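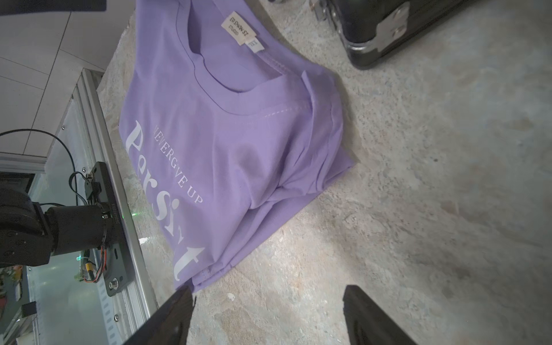
Purple T-shirt, size XXL.

Kimunero Buddy Program for Congregations
Section 2: Pairing and first meetings

Read section 1 first if you haven't. You need the sign-up cards back before you start. Pairing takes an evening, more if the handwriting is bad.

1. Sort the cards into newcomers and hosts. Anyone who ticked both goes with the newcomers.

2. Pull out cards with no phone number. Call the office, don't guess.

3. Match on language first, then on the day people can meet. Age last. Shared street is nice but not needed.

4. Write each pair on the blue sheet. One line per pair. The sheet holds 28, use a second one after that.

5. Call hosts before newcomers. If a host has changed their mind you want to know now.

Note: Married couples can host together. Put both names on the same line.

CAUTION: Never pair anyone under 18 with a single adult. Families only, and the parents sign the yellow form before the first meeting. No exceptions for people you know well.
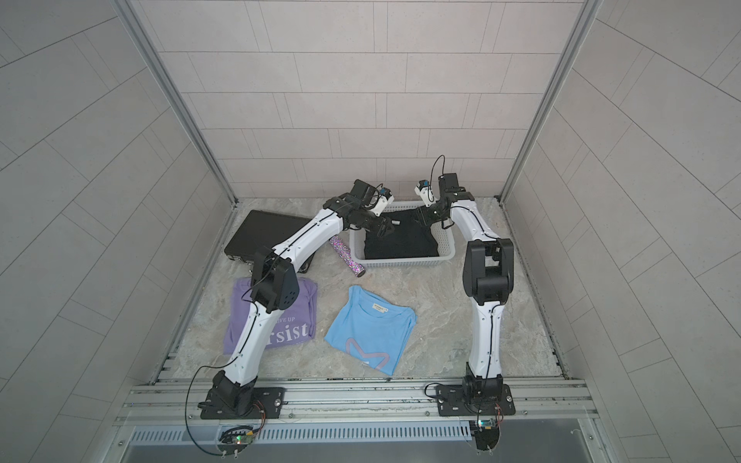
Zohreh Jafarzadeh asks whether hosts should be told which newcomers keep kosher or halal, or if thats up to the newcomer. Tell them. It's a tick box on the card, and newcomers know when they tick it that the host will see it. Same with allergies. Anything else written in the margins stays with you.

First meeting

6. Hold it in the building, not at anyone's home. Thursday works for most, after services is too noisy.

7. Set chairs in twos along the walls. Name tags on the left side, first names only.

8. Opening words, short. If your clergy do it, give them a time limit and stand where they can see you.

9. Hand every pair a conversation card. Skip the orange set the first night, those are the harder questions (why did you leave, what do you miss).

10. Let people go home when they want. Before they leave: next date agreed, written down, both have a copy.

Note: Silence is fine. Don't go over and rescue a pair unless someone looks at you.
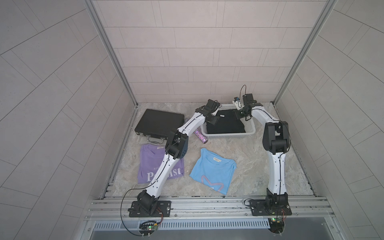 Two robot arms, purple T-shirt.

If a pair isn't working

11. Ask each person seperately. Phone, no group messages.

12. Offer one swap. Use the spare hosts list on the back of the blue sheet.

13. Report anything that worries you to your contact person the same night. Insults about faith, pressure to convert, requests for money: all same night. Don't investigate yourself.

CAUTION: The blue sheet has home numbers on it. Locked drawer. Do not photograph it, do not leave it in the prayer books. 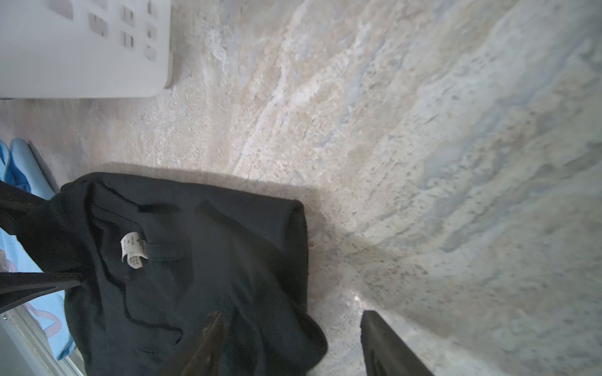 JERKURSKA, December. Changes since the last printing. Step 3 used to put age first, several groups said it gave them odd pairs. The conversation cards now come in Dzene's large print version too, order number 318 on the supply form. Old cards still OK. The Prevel sign-in sheet is gone, use plain paper. Section 3 (meals and holidays) goes out when the translation is checked.

17 shares | 2 comments

Comments

marit_k
Step 7, can we use tables? Half our hosts are over seventy and want somewhere to put the tea.

oldhallsteps
We did tables, small round ones. Went fine. Would like the yellow form in more languages please

We use cookies to remember your language choice. Accept | Settings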